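Home Data Hardware notes Incidents Contact

# Strazds Wrist Set: data card and fault note

Recorded at Warnville, May. Card revised June 2025 by Vaida Mockus.

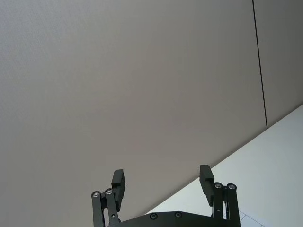 The set has 605 episodes from one arm with a two-finger gripper. Please read the fault section before you train on it, because a part of the data carries a wrong label.

## What went wrong

In 41 episodes the gripper did not close when the command was sent. The controller still wrote `grip_state = closed` to the log, as it copied the command and did not read the finger position. Malte Kettler found this when his policy learned to lift the arm with open fingers.

The cause was a loose connector on the gripper cable. It lost contact in some wrist poses and came back in others – so the short test we did each morning passed every time.

## Safety

During one of these episodes Wiroj Petchrat reached in to take a part, and the fingers closed late, after the cable made contact again. He was not hurt. We now cut power to the gripper before any hand enters the cell, also for a short moment.

## What we changed

- `grip_state` is now read from the finger encoder.
- If command and position differ for 30 frames, the episode stops.
- The connector has a locking clip.

## Known limits

The old label is kept as `grip_cmd`. The bad episodes are listed in `faults.csv` and are not removed, as Baiba Sakalauskas uses them for fault detection. Episode 54 has no wrist video for its last part. We do not know if the arm at Ultbridge has the same fault; its logs were not checked yet.

Contact: Chepkoech Ndung'u, Prikine data desk | © Prikine | Back to top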